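Stools, tables and the kit cupboard

A quick one from me this month as the newsletter goes off tonight and I still have the rota to do. Sorry for the short sentences.

First – the flat pack stuff. We now have 13 of the little plastic stools and tables for the Huvley room, which should see us through to December and the big family day. They come in pieces. They are not hard to put together but they do need a bit of thought, and a few of the old ones were done in a rush last year and wobbled from day one. Noemí Chávez had one go over with a full jug of squash on it. Enough said.

So, how we do it now. Clear a table before you start. Never on the carpet, it gives too much and you can't tell if the legs are level. Lay the top face down so the ribs and hollows on the underneath are showing, look for the corners, and push each leg home with the flat of your hand. No mallets please!! Two got cracked that way. Once three legs are in, tip it on its side and have a good look along the edges before the last one goes on. Any gap at the corner, take the leg off and start that one again. 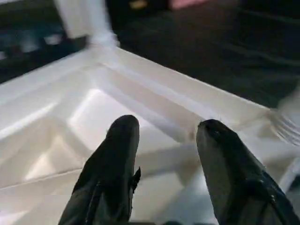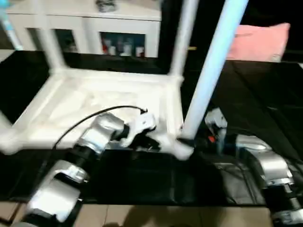
Colours – I know some of you want all white and some of you want the mixed ones. We have what we have. Spare legs are in the box marked Irnus, bottom of the kit cupboard, and there are 17 in there at last look, not all of them from the same set. The older ones from Cenex are a touch fatter and will not go in the new tops. Don't force them. If a leg needs two people leaning on it, its the wrong leg.

Cleaning. Warm water and a drop of washing up liquid, soft cloth. No scouring pads, they leave the plastic dull and then the felt tip gets into the scratches and stays there for ever. Wipe right into the grooves underneath as well, thats where the glitter lives. Turn them upside down on a towel to drain, as water sits in the hollows and then runs down somebody's leg a week later.

Stacking – stools in fours, no higher. Tables flat against the wall behind the door, not in front of the radiator, not in the corridor. The Mendoza room has its own 8 and they are to stay in there. I have put a dab of green paint on the bottom of each so we can stop having that conversation.

Neusa Miranda is looking for two or three people to help her finish the last of the building. An hour should do it, tea provided, bring a cushion if your knees are like mine. Have a word with her at the desk or leave a note in the tray.

Also if anyone took home the small blue dustpan, could we have it back pleaes. No questions asked.

Right, rota.

Contact the newsletter desk | © Huvley Newsletter | Back to top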